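I've been running the stats for our under-16 footy side since September, and a few people have asked how the season wrap is put together, so I'm writing it down before I forget.

We play in a small league, the Warby competition, and most of our kids came to Australian football from soccer or basketball. The club president wanted a best and fairest count that parents could follow without a long explanation. Coaches give votes after each game, three, two and one, and I add them up. That part is easy. The harder part is everything else I said yes to: disposals, tackles, marks, and time on ground for 14 games.

For the first few rounds I used paper. One sheet per quarter, a column per player, and a pencil. By the third quarter of a close game the sheets were hard to read, and I missed a lot of handballs in traffic. Rosaire Petrenko kept the second set of sheets from the other side of the ground. When we compared them on Thursday night we were usually close on kicks and marks and a long way apart on tackles. We settled on a rule that a tackle only counts if the player with the ball is stopped or gets rid of it badly. It helped, though we still argued. 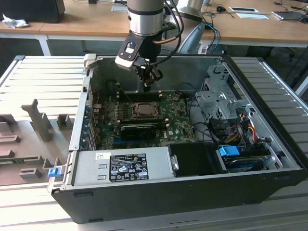

After the break we switched to video for anything we couldn't agree on. I watch each game twice, once for our team and once for the other one. It takes most of an evening. I ended up with 1455 disposals for the season, which works out to a little under 104 a game. That is low, but our quarters are short and the ball spends plenty of time out of bounds.

The player who surprised me was Zhiqiang Kong. He isn't tall and he doesn't kick it far, so he doesn't stand out when you're watching from the fence. He finished with 200 disposals and led the team in tackles by nine. He played on the wing early in the season and then moved into the center, and his numbers went up from the first game there. The coach had wanted to make that move sooner and we didn't have anyone to cover the wing.

I don't think kids this age need to see all of this. Each player gets one page with their own numbers and a note from the coach, and the full table stays with the coaching group. One parent asked for the whole thing and I said no.

For next year I want to drop time on ground, which took the most work and was used the least. I'd like to add where each kick-in lands, if Rosaire is willing to do the second count again. Votes for the last two rounds are still sealed and get read out at the dinner.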